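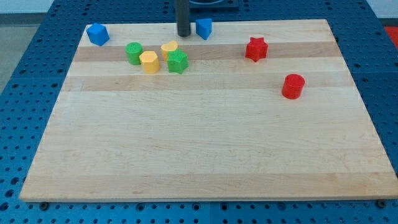 Stetia Shape Blocks, mixed set

Item 194 - in stock

Stetia blocks are small solid shapes in clear, strong colors. You can use them for sorting, for naming colors and shapes, for building low towers, or for any table activity where you need pieces that are easy to tell apart. We sell them in our shop in Heststead and by mail.

Which shapes are in the range

The range has cubes, cylinders, triangular prisms, hexagonal prisms, stars and hearts. The colors are red, yellow, green and blue. One shape can come in more than one color, for example the star is made in red and also in green, and the cylinder too. This is useful when you want to sort first by color and then by shape, and the children find that the groups are not the same the second time.

The points of the star are rounded. The heart is cut as a prism, so it has a flat top and a flat bottom and you can put another block on it. The triangular prism can stand up on its end or lie on one of its long sides like a small roof.

Small differences in the surface are normal. On some pieces the flat top has a light texture which you can feel with the finger. We do not consider it a defect and we do not exchange blocks for this.

Set sizes

Small set: 66 blocks, in a cotton bag with a cord.
Large set: 200 blocks, in a box with lid.

Both sets are mixed by hand from all the shapes and colors. If you need only one shape or only one color, please write to us before you order. We can usually do it, but it takes a few days more.

Single blocks are also sold, as replacement for lost ones. Tell us the shape and the color. The star and the heart cost a little more than the others.

The board

The blocks look well on a light wooden board and many customers ask us for one, so we now keep the maple board from Falcão (item 201). It is a kitchen cutting board with pale and slightly darker strips of wood going across. For block work the strips are quite practical - you can ask a child to put all the red pieces on one strip, or to make a row along a darker one. The surface is flat and there is enough place to spread a handful of blocks at one end and keep the rest free for working.

The board is sold separately. It is not included in any set.

If you put the board on a workbench with holes in the top, the small pieces stay on the wood and you do not need to cover the bench. On a very smooth table we advise a thin non-slip mat under it. The Pravach mat in our accessories section has a good size for this, and you can cut it with normal scissors.

Cleaning

Wipe the blocks with a damp cloth and dry them after. Do not leave them in water and do not put them in the dishwasher. The maple board should be washed by hand, dried standing up, and oiled from time to time with a food-safe oil. Fine marks on the wood will come with use, they can be sanded lightly in the direction of the grain.

Please note

The pieces are small. They are not intended for children under three years.

Delivery and returns

We send orders every working morning. The large set goes as a parcel, and the board is packed flat in its own carton, so it can happen that the two arrive separately. In November and December please order a little earlier than you think is necessary.

Sets can be returned if they are complete. For returns we ask you to count the blocks before sending, it saves time for both sides.

Questions about the blocks or about special mixes: ask for Tadhg Dunne at the shop, mornings until 12:30, or use the contact form.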